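Sorting the gear drawer
4 Mar 2020

I finally got to the small gears this week. They came in a mixed lot from a clearing sale in Hundamstead, 144 pieces for 40 dollars, and they'd been in an ice cream tub in the garage ever since.

I work on a dark board because bright metal is easy to find on it. Anything that rolls off the bench is gone.

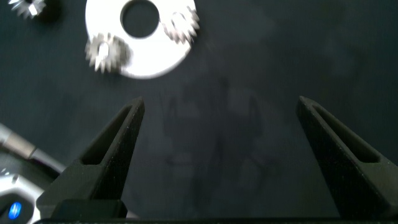 The tub also had bushings, circlips and a fair bit of grey fluff. I gave the lot a soak in kero and left it on an old towel overnight. Most of it came up well. The rusty ones went in a jar for later.
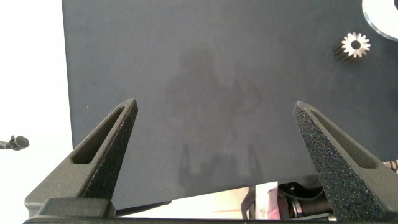

My Fluston winch needs two spur gears and I'd hoped to find both in the lot. Tooth count is the first thing I check, then the bore. The little silver one lying on the board by the white disc has pointed teeth and a plain round bore, so it went in the maybe pile until I could put the calipers on it.

The Uler trays I bought have 12 compartments each, and 9 of those are full now.
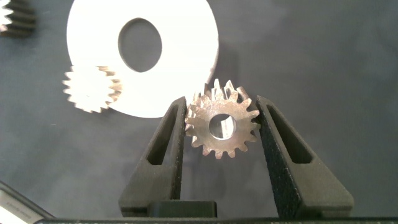 Labels are next. I've been writing them in pencil as I keep changing my mind about the sizes. If anyone has a parts list for the old Villalba lathe, please leave a comment.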